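Yannick Deschamps
2023-10-20

Spent the morning clearing the shelf by the sink. Short thread on white cylindrical containers, which all look alike once the label is off. 1/9

The usual problem: domed top, straight body, thin seam. On some the top pulls off. On some it turns. On others the seam is only a mold line and the top does not open at all. Check for the maker's arrow before applying force. 2/9 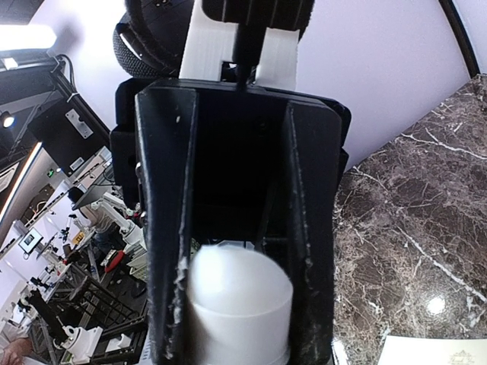 White cylinder, domed top, seam just under the dome.

A slanted dome sheds drips and keeps you from stacking anything on it. I consider both of these features. Rosine Le Goff considers the second one a defect. We share the shelf. 3/9

Cleaning: the seam is where residue collects. Soft toothbrush, warm water, a drop of dish soap. Run the brush along the seam, never across it. Scouring pads dull glossy white plastic and the dull patch then holds dirt. 4/9

Marble: wipe the base of every container before it goes back. Anything acidic left under a rim will etch a ring, and polishing it out takes longer than the wipe. No vinegar on the stone, ever. 5/9

Labels: I use Jirnska tape, 9 mm, on the body and below the seam – never on the top. Tops get swapped. Bodies keep their contents. 6/9

Contents and fill date on the tape, nothing else. Agathe Boyer adds the refill volume (100 or 200 ml), which is fair if you buy in bulk. 7/9

Shelf order: tallest at the back, daily use at the front left. Last full sort was in April and 2 containers had no label. Both went out. 8/9

Next: the drawer under the shelf. Separate thread. 9/9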